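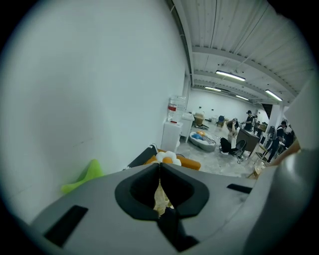
Salinas replied to the circulated draft that the rule on dropped frames was still too loose, and that an episode should be rejected if either wrist stream loses sync at any point between grasp and release. Salinas also asked that the reply be entered at the head of the minutes, ahead of the items it concerns. Entered as requested. See items 3 and 4.

Plasness Student Robotics Club
Cloth Handling Project, working meeting
Minutes, March 28, 2021

Present: data group, training group, hardware group, faculty adviser. The Salinas student team joined by call for items 3 through 6.
Apologies: none received.

1. Minutes of the previous meeting

Approved with one correction. Under "Calibration," the text "left and right extrinsics are shared" should read "left and right extrinsics are stored in a shared file." The values themselves are separate for each gripper.

2. Status against plan

The plan calls for 3,000 accepted episodes by the entry freeze for the Trenanden cloth handling event in May. The data group reported that the weekly target of 200 was met in the last reporting period and missed in the one before it. The shortfall came from a firmware mismatch on the right gripper that was found only when the logs were merged. Both grippers now run the same build. The build number is written into the header of every log file, and the merge script stops if the two headers differ.

The training group asked whether the target could be lowered in exchange for a higher share of two-handed episodes. Discussion was inconclusive. The number stays as planned until the training group can show a curve with accepted episodes on one axis and success on the held-out cloths on the other.

Action: training group to produce the curve using the 700 episodes already accepted under the new rules. Older episodes are not to be mixed in.

3. Collection procedure

The data group went through the procedure for hand-held collection. The following was agreed.

3.1 Each episode starts with both grippers open and clear of the cloth. The start marker is written when both jaw encoders report fully open.

3.2 The demonstrator picks up the cloth by two corners, lifts until the lower edge is clear of the surface underneath, holds, and lays it back down. Folding episodes continue from the hold. Pick-and-lift episodes end there.

3.3 The hold is one second. Shorter holds have been getting through. The training group uses the hold to segment the episode and cannot place the boundary reliably without it.

3.4 Fiducial markers must face the head camera during the hold. Turning the wrist inward to tension the cloth is the usual cause of a lost marker.

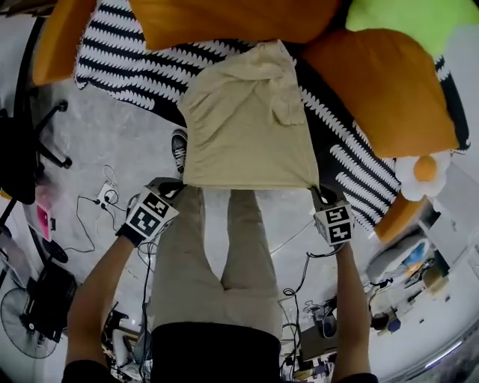

3.5 If a marker is lost for less than half a second outside the hold, pose is interpolated and the episode is kept with a flag. If it is lost during the hold, the episode is rejected.

3.6 Talking is allowed. Audio is not recorded.

Salinas asked whether 3.4 applies to both markers or to at least one. Both. The text will be amended to say so.

The hardware group noted that the tracking software will accept a marker at a steeper angle than the data group has been assuming, but that the pose error grows quickly past that point. It was agreed to leave the angle limit alone and to report the angle at the hold for each episode as an extra column.

4. Rejection rule for dropped frames

Draft rule: reject if more than three consecutive frames are lost on either wrist stream.

Salinas proposal: reject on any loss of sync between grasp and release.

The training group supported the Salinas wording for two-handed episodes. The data group objected that the stricter rule, applied to the last reporting period, would have rejected 47 more episodes, most of them with a single lost frame well before the hold. The adviser pointed out that lost frames and lost sync are separate faults and that the draft treats them as one. A stream can drop a frame and stay in sync if timestamps are preserved.

Agreed: two rules.
(a) Loss of sync between grasp and release: reject.
(b) Lost frames with timestamps preserved: keep up to three consecutive, flag, and record the frame index.

Salinas accepted this wording on the call. The data group will rerun the filter over the accepted set and report the change.

5. Cloths and surfaces

The current cloth list is weighted toward flat, plain items in light colors. The Trenanden rules state that the test set will include items with gathers, seams and pockets, and that the surface under the item may be soft and patterned. The training group reported that the segmentation model performs worst where a cloth lies across strong contrast, and second worst on gathered fabric, where a fold is often taken for an outer edge.

It was agreed to raise the share of episodes on uneven support. Cushions and blankets are to be moved between episodes so that the model does not learn one arrangement. The arrangement does not need to be logged, provided that the head camera has a clear view of it before the first grasp.

For gathered items, the corner to be grasped should be the one standing highest at the start, even where another corner would be easier to reach. Demonstrators had been choosing the easier corner, with the result that the policy goes to the near side regardless of what the cloth is doing. 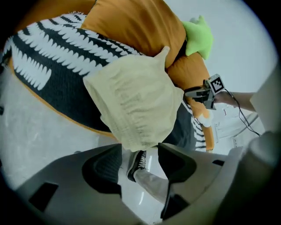 The second gripper should stay out of the first gripper's wrist view until the first grasp is closed, wherever the arrangement allows. Where it does not, the episode is valid and no flag is needed. The training group prefers some episodes of this type in the set, given that the arms on the competition rig will block each other's view in the same way.

Salinas offered to share its own cloth list and to exchange a batch of episodes for cross-testing. Accepted in principle. The file formats differ in the order of the quaternion terms. Salinas writes w first, Plasness writes w last. Neither team wishes to convert its archive, so conversion will be done on load.

Action: training group to write the loader and a test that fails on a swapped order. A visual check is not sufficient.

6. Hardware

6.1 Jaw pads. Grip on thin fabric is uneven between the left and right units. The hardware group will swap the pads between units for one session. If the fault moves with the pad, new pads will be cut. If it stays, the linkage will be opened.

6.2 Cables. Trailing cables have been pulled during wide lifts. Strain relief is to be fitted at the gripper end. The wireless option was raised again and declined again on latency grounds.

6.3 Order from Bornow. The replacement encoders have not shipped. Bornow has confirmed the order but gave no date. If nothing has arrived by the next meeting, the spare gripper will be stripped for parts and listed as out of service.

6.4 Lens calibration. The wide lenses are to be recalibrated after any knock that shifts the housing. A session recorded with a stale calibration can be corrected later only if the board was filmed before the lens was touched again. Demonstrators are reminded to film the board first and report afterward.

7. Competition entry

The entry form asks for a description of the training data, including how it was collected and by how many demonstrators. The data group does not have the second figure. Demonstrator codes were introduced partway through, and the earlier episodes carry no code.

Options considered: leave the field blank, give a lower bound, or reconstruct the figure from the sign-in sheet. The adviser advised against the first. The sign-in sheet will be tried, with a lower bound as the fallback.

The form also limits the entry to one policy checkpoint. The training group would like to submit the two-handed policy. The hardware group considers the single-arm policy safer on an unfamiliar rig. Deferred until the curve under item 2 is available.

8. Any other business

Storage on the club server is close to full. Rejected episodes are still being kept at full resolution. From now on they will be stored as logs plus a low-resolution head view. Rejected episodes already on the server will be converted after the filter rerun under item 4, not before it, as some of them may be reinstated.

New demonstrators must complete a practice set before their episodes count. The practice set goes to a separate folder. Two practice sets were found in the main archive and have been moved.

Actions

Data group: amend 3.4; add angle column; rerun filter under the new rules; check sign-in sheet.
Training group: curve on accepted episodes; quaternion loader and test.
Hardware group: pad swap; strain relief; follow up with Bornow.
Salinas: send cloth list and a sample batch.
Adviser: ask Trenanden whether teams may inspect the rig surface before the first run.

Next meeting after the filter rerun is complete. The data group will circulate the time.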